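3.2 Cell layout and upkeep

The Braltus cell was set up in November and kept in one place for the whole study. The arm is bolted to a steel base, and the table is fixed to the same base so that the two cannot drift apart. A camera on a rigid post looks over the work surface. Its position was measured once with a printed calibration board and then checked at the start of each session.

Small strips of red and blue tape on the table and wall serve as reference marks. Before each session the operator compares the live view with a stored image and looks at the marks first. If any mark is off by more than 2 pixels, the post clamp is loosened, reset and tightened, and the calibration is run again. Over 2,188 trials this was needed 19 times - most often after the table had been wiped down. 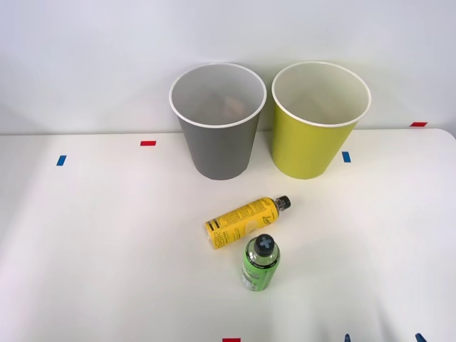 Figure 4. Work surface with tape marks, two paper cups and two bottles, one lying on its side and one upright.

The objects in Figure 4 come from the Todadeo set, which mixes light items with heavier ones. Paper cups were replaced when the rim lost its shape, as a bent rim changed how the fingers closed on it. Bottles stayed in use until the label began to peel.

The finger pads wore faster than we had planned for. We changed them 13 times, using the Patska silicone pads throughout, and repeated the closing test after each change. In that test the gripper closes on a steel gauge block, and the reported width must match the block before trials can resume. A failed test usually meant that a pad had not been pressed fully into its slot. Trials recorded between the last good test and a failed one were left out of the results in Section 4.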